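Flurnmont extends collection of old electronics

April 4, 2018

The town of Flurnmont will keep its collection point for old electronics open until the end of the summer, the town council has decided. The trial started in February and was planned to finish this week.

Residents can bring computers, telephones, radios and small kitchen machines to the yard behind the Usum hall, between 11 and 13 o'clock on working days. The service is free for private households. Shops and offices must pay a small fee and should call before they come.

"We had expected mostly telephones, but people are emptying their cellars," said Snædís Bundgaard, who leads the waste department of the town. "Many desktop computers have been standing there for years, and the owners did not know where they could take them."

According to the department, 7 tonnes of material were received during the trial. The largest part was sent to the company Sundadum, which separates metal, plastic and circuit boards. Before, the residents had to drive to Arthur, the next town with a recycling station.

Batteries should be taken out and given separately. The department also advises the owners to delete private files from their computers before delivery. 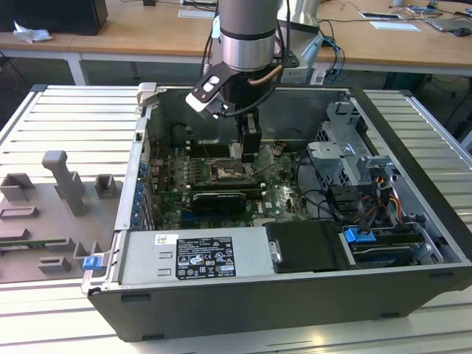
What is not accepted

Refrigerators, large televisions and lamps with glass tubes cannot be left at the yard. For these, the town offers pick-up from home 4 times a year.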